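Weigh station week, in pictures

Hi, I'm Eoin Moriarty and I write the planner for our parcel sorter at Pretasholm. February went almost entirely into one skill: pick up a floppy polybag, set it on the scale, let go, read the number. Sounds easy, right? The old planner treated every bag like a box, so I ripped out 714 lines and started over with a grasp scorer that likes corners and seams (way more fun to debug, too!).

Build 92 is the one running now. It plans the right arm first and keeps the left hand parked by the crate until the bag is down. Next up is the scale reader, and I still owe Kinsella a fix for the release height.
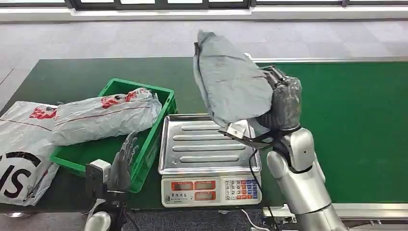 Gray polybag in the right hand, up over the scale, tray still clear.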